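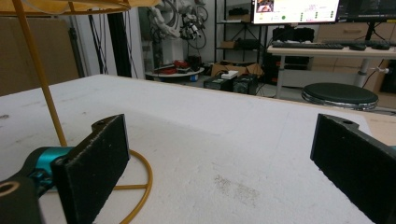

How do I apply to be a contestant on Skamard?

Fill in the form on the Sekeck website and answer the 13 practice questions that come with it. Applications for the next series close on 12/9/18. Late forms are kept for the series after that.

Can I apply with a partner?

Skamard is played in pairs, so you both need to fill in a form. Put the other person's name in the box marked "teammate".

What happens at the audition?

You sit a written paper and then play a short practice round against another pair. Auditions are held at Jendwood Studios and last most of the morning. Travel costs are not paid at this stage.

How many people get through?

We had 2,083 applications for the last series and picked 31 pairs, plus 2 pairs on standby.

Who sets the questions?

Jarmila Skála and her team write them, and a second team checks them. Nisreen Darwish, who presents the show, does not see them before the day of recording.

I applied in August and have heard nothing. Should I apply again?

Please don't — a second form goes to the back of the queue. Check your junk mail first, then write to the contestant team.

Can I come and watch a recording?

Audience tickets are free and handled by Doležal Tickets. You must be over 16.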